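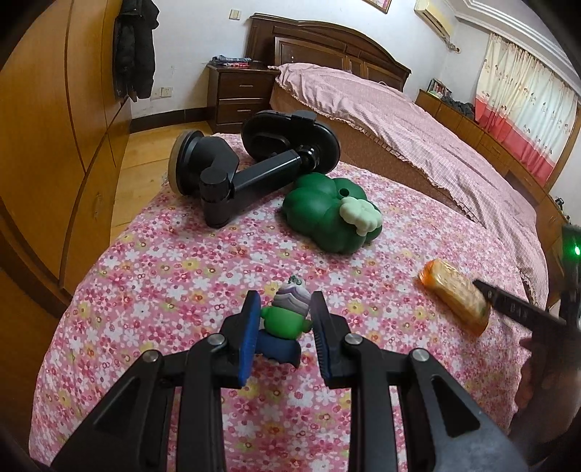 4.3 Clearing the bed

Of all the chores in our study, tidying a bed was the one we expected to finish first and write up last, as padding. A bed is soft and flat, and nothing on it rolls very far. We gave it one short paragraph in the project plan. It has since taken up most of a November and a good share of Karabo Radebe's patience. The trouble starts with what people leave on beds. In Figure 3 the sheet holds a small green figurine in a striped hat, a phone mount lying on its side, a cloud-shaped toy with a smaller one perched on it, and a snack in orange plastic, all on a floral print so busy that our segmentation model regards every blossom as a candidate object. Early versions of the policy made repeated attempts to pick up the flowers. They were very gentle about it.

Figure 3. Bed clearing in a home bedroom, with a hand-held two-finger gripper at the figurine and a second gripper reaching toward the snack package.

We recorded 256 demonstrations of the task in homes in Rivstead and held out 61 for testing. A person using the grippers finds the job dull, and we take dullness as a fair sign that a chore is within human reach. The Hlongwane policy, trained on the rest, does well with compact, stiff items. It does less well with anything jointed. A phone mount can be grasped in several sensible places, and the policy tends to choose a point between two of them, closing on air with great confidence.

Wrapped food is a separate problem. Our success measure counts an item as cleared once it reaches the tray, and for several weeks it had no opinion on the condition of the item when it got there. Petronella Makhubela added a crush penalty after inspecting the tray. Scores fell at once and the muffins improved.

For comparison, the Bavholm bin-picking benchmark uses about 4,000 grasps over a plain gray surface, and the same policy handles it without complaint. We would not read much into that. Few households we visited owned a plain gray surface, and those that did had put laundry on it. Section 4.4 takes up the laundry, where the results are worse.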